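Wudton opens its first rent-by-the-hour office room in Moranitz

MORANITZ – I've been promising this one to my newsletter readers for ages, so I'm very happy to finally put it in writing. Starting in May, you can book the upstairs office room at Wudton by the hour, the half day or the whole day. Bring your laptop, bring your team, bring your tax papers and a sandwich. The door opens at 8 a.m. and the last booking ends at 9 p.m.

I started Wudton because I was tired of holding meetings in coffee shops with a blender going behind me. We've had shared desks downstairs for a while now, and people kept asking for a room with a door they could shut. The upstairs space used to be where an insurance office kept its files, and for a long time we only used it for spare chairs and a broken printer (sorry, printer). Then the people from Akyol, who do office refits all over town, came by to look at a leaky window on the ground floor, wandered upstairs and asked me why on earth I wasn't renting it out. Good question!

What we did to the room

Not as much as you might think. We painted and sorted out the lighting, and we left the pipes along the ceiling where they were. I went back and forth on those pipes. Boxing them in would have cost more than the paint and made the ceiling lower on that side, so they got a coat of white like everything else, and now I'm fond of them. The floor is wood plank in browns and grays, which hides coffee better than I expected. The windows have blinds, and with the pale ones down on the big window you still get a nice soft light, so you don't feel like you're working in a closet.
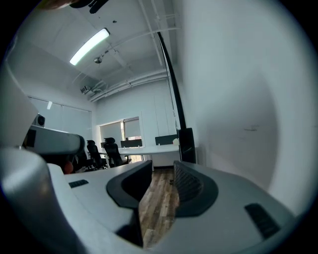 What it costs

A full day is $75. That covers the room, the Wi-Fi, the heat and as much tap water as you can drink. Coffee is downstairs and you pay for that by the cup, the same as everybody else in the building.

If you're going to be here a lot, there are two longer deals. A block of mornings through the season is $600, and a block of full days is $900. You can split either one with another business, and I'd encourage it – two small companies have already asked me about sharing, and it seems like a sensible way to do it. Unused mornings carry over to the next season once. After that they're gone, and I'll try to remind you before it happens.

For the money people: the refit came in at $2000 over what I had planned, nearly all of it electrical. I'm mentioning it here in case anyone in an older building is thinking of doing the same thing. Get the wiring looked at first.

Who it's for

Anyone, really. The first bookings came from a bookkeeping class, a tenants' group and Jovotis, the small design studio from across the street, who wanted a place to spread out and argue about fonts. I've used it myself for interviews. It's a good room for talking in. Voices don't bounce around as much as they did before we got the blinds up, though if you're planning to record a podcast I'd come and try it out first.

There's a whiteboard with a thin black frame, and it's there for everyone. Please wipe it when you leave! I've learned a lot about other people's budgets this spring. Markers live in the drawer at the front desk, and if you find a dry one, throw it out instead of putting it back. I mean that kindly.

Furniture can be moved any way you like as long as it goes back at the end. We have folding tables on the landing, and the people downstairs will lend a hand if you ask before your session starts and not in the middle of it. The stairs are on the narrow side, so tell us ahead of time if you're bringing anything big.
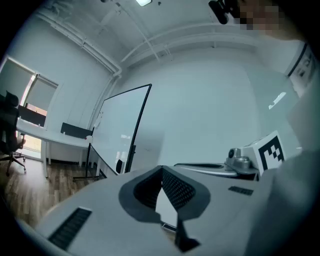 Can I bring my own food?
Please do, as long as you take the leftovers home with you. The trash up there only gets emptied in the morning, and fish has been an issue.

How to book

Stop by the front desk or send a message through the Wudton page. Mornings are filling up faster than evenings, so if you're flexible, ask for something after 5 p.m. You can cancel for free up to the night before. If you'd like to look around before you decide, come by at lunchtime and somebody will walk you up.

Press contact: the front desk at Wudton, Moranitz, weekdays until 6 p.m.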